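Wultutholm Table Objects
README, version 2
Last updated December 29, 2022

What this is

Wultutholm is a collection of pictures and short notes about small everyday things left out on a table. It covers the sort of items that gather on a kitchen or work surface through a day: cups, bowls, bottles, small packages, phones. The notes say what is on the table and where it stands in relation to the other things. There are 285 table layouts in this release, each with its own note.

The first release came out in July under the name Sturnach. The folder names still carry the old name in places. They will be changed when somebody has time, and until then please don't rename them yourself, as the index file looks for them as they are.

The table

All layouts use a light wooden table. Nothing is laid over the wood — no cloth, no mats — and the seams between the planks can be used as a rough guide when comparing one layout with another. Left and right are always given as seen from the near edge. "Back" means the far edge.
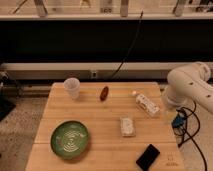

Objects are named in the notes by their everyday name and main colour. Where the person writing the note could not tell what a thing was, the note gives its shape and colour and stops there. "Small reddish-brown oval" is a valid entry and should not be changed to the name of a fruit or a toy by guesswork. The same goes for labels. If the print on a bottle can't be read in the picture, the label field is left blank, even if the note writer knows the product.

Fields in each note

layout: number of the layout, with leading zeros
object: everyday name, lower case
colour: main colour first, second colour after a comma
place: back left, back centre, back right, middle, front left, front centre, front right
standing: upright, on its side, flat, or unknown
label: text as read, or blank
remark: free text, often empty

A cup is a cup whether it is plastic, paper or china; the material goes in the remark if it is plain to see. Bowls are treated the same way. Anything flat, black and rectangular is entered as "phone" only when the note writer is sure, otherwise as "black rectangle". Sponges and folded cloths caused the most disagreement in checking, and both are now entered as "small block, soft" unless the weave or the holes show clearly. 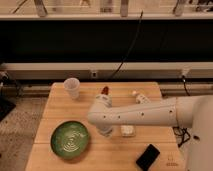 Place names are kept coarse on purpose. An earlier draft used a finer grid, and two people looking at the same bowl would often put it in different squares. With the present seven places the notes agree much better, though objects lying across a plank seam near the middle are still a weak spot.

Known problems

The notes for layouts by Benítez use "glass" for see-through cups of any material. Search for both words.
Pale objects on pale wood are easily missed. If you find one, add a line to the note and leave the rest alone.
Some remarks are longer than 2000 characters and are cut short by older spreadsheet programs.
In 5 layouts the "standing" field is blank where it should say unknown.

Keeping and sharing

The collection is kept by Follberg and may be copied for teaching and study. Please keep this file with the pictures. Corrections should give the layout number, the field and the new wording, one per line.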